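Natgate Emergency Aid Desk
by Zonbridge

Student hardship fund software for small colleges
One campus license, $554 a year

Hi, I'm Jahangir Hettiarachchi, and I built Natgate when I was working in the dean's office at Jivelcombe and looking after the Pathirana Fund, a pot of donated money for students who get hit with something they couldn't plan for. A car that dies the week of a clinical placement, a flight home for a funeral, a landlord who sells the house in the middle of a semester. The money was there. Getting it to the student was the slow part, and most of that slowness was me, hunting for an email with a receipt attached to it.

So Natgate is the thing I wanted on my desk back then. It takes the request, keeps the paperwork in one place, lets your readers vote on it and tells the bursar what to pay. I still use it on the Pathirana requests every Tuesday morning, and if something in it annoys me I get to fix it (a great perk of the job!).
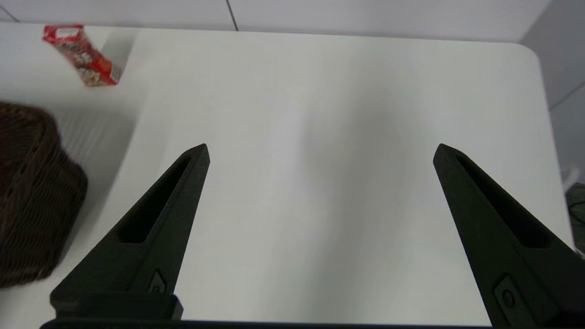

Small red snack box and a brown woven basket on the white table.

The student form

The form has 8 questions and works on a phone. I fought hard to keep it short. Students filling it in are often sitting in a hospital hallway or a bus station, and an essay prompt asking them to "describe your financial need in detail" is a rotten thing to hand somebody at that moment. You can reword any of the questions, switch some of them off, or put your own in. Drafts save by themselves, so if the battery goes they pick up where they stopped.

Students can upload a photo of a bill or a letter, or tick "I don't have this yet" and send it later. Please leave that box switched on! At my old office we used to bounce anything incomplete, and a good few of those students never came back.

Reading and deciding

Every request goes to 2 readers by default. They see the same page, side by side with whatever the student uploaded, and neither one sees the other's vote until both are in. If they disagree it goes to whoever you've named as the tiebreaker. You can hide names from readers too, and on a small campus I'd do that from day one.

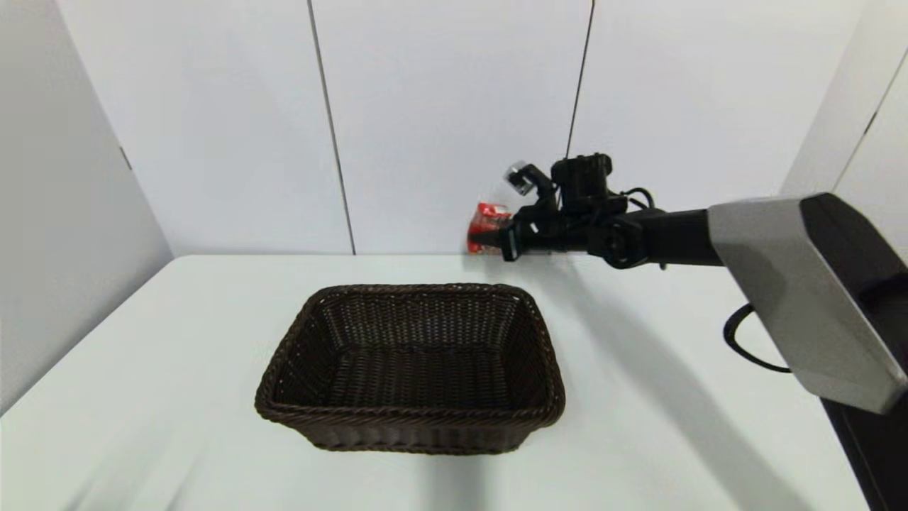 There's a notes box under each request, and I should warn you that notes are part of the student's record. Write them as though the student will read them, as one day they might. Ask your registrar how your campus handles that before you go live.

Reminders go out in the evening at 6 p.m. unless you change the time. I've had people ask for hourly reminders and I keep saying no – readers just start ignoring them.

Paying out

Natgate doesn't hold or move money. When a request is approved it makes a payment slip with the amount, the fund code and the student's ID, and your bursar pays it the way they pay everything else. The slip comes out as a PDF or a spreadsheet row. If your fund can pay a landlord or a garage directly, there's a second slip layout for that, which your finance people will probably want to fiddle with. They can.
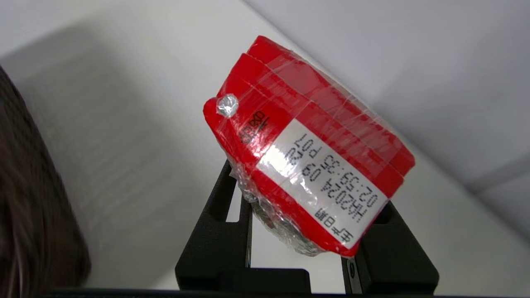 You can run several funds in one license. Say you have one fund for nursing students only and another for anyone enrolled at least half time. Put the rules in once, and each request shows which funds it fits. The running balance is right there on the front page, so you're not approving a grant out of a fund that emptied in August.

Thank-you reports

Donors like to hear what their money did and students deserve their privacy, and I've tried to be careful with that. The donor report gives totals by type of need (housing, travel, medical, books and so on) and leaves out any category so small that somebody could guess who it was. No names, no stories, unless a student has offered one in writing.

What you get

Natgate license for one campus, unlimited staff logins
Setup call with me, about 2 hours
Import of past requests from a spreadsheet
Blank form wording in English and Spanish
Email support on weekdays
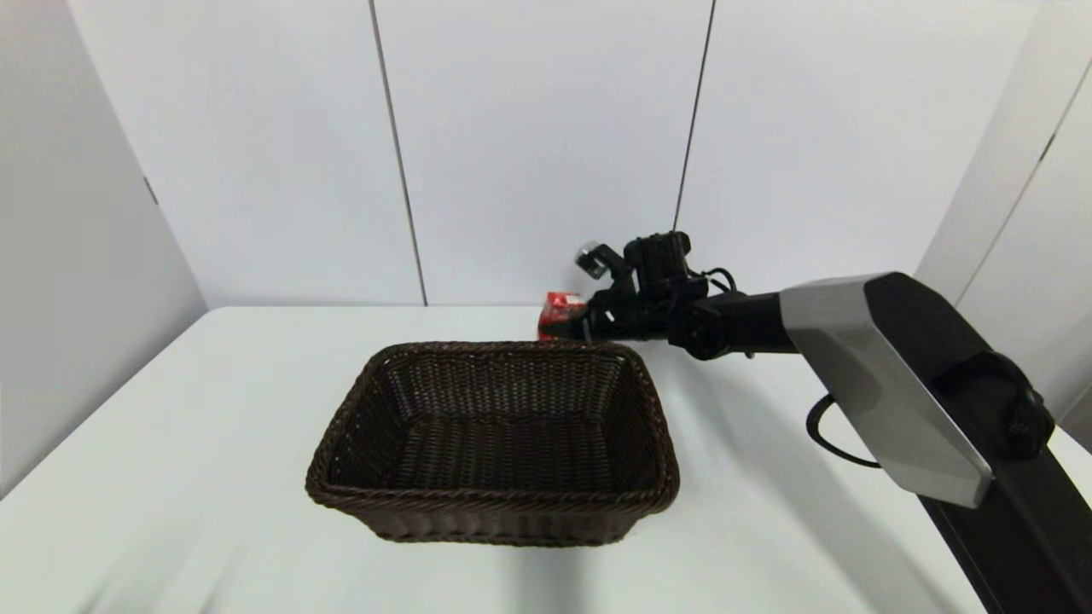
Wicker basket with the small red package just past its far corner.

What it won't do

It won't work out financial aid packages, and it doesn't talk to your student information system yet. You type in the ID and the enrollment status by hand. I'm working on it, slowly.

To order, or to poke around in the demo first, write to the Zonbridge desk and ask for Jahangir. Purchase orders are fine.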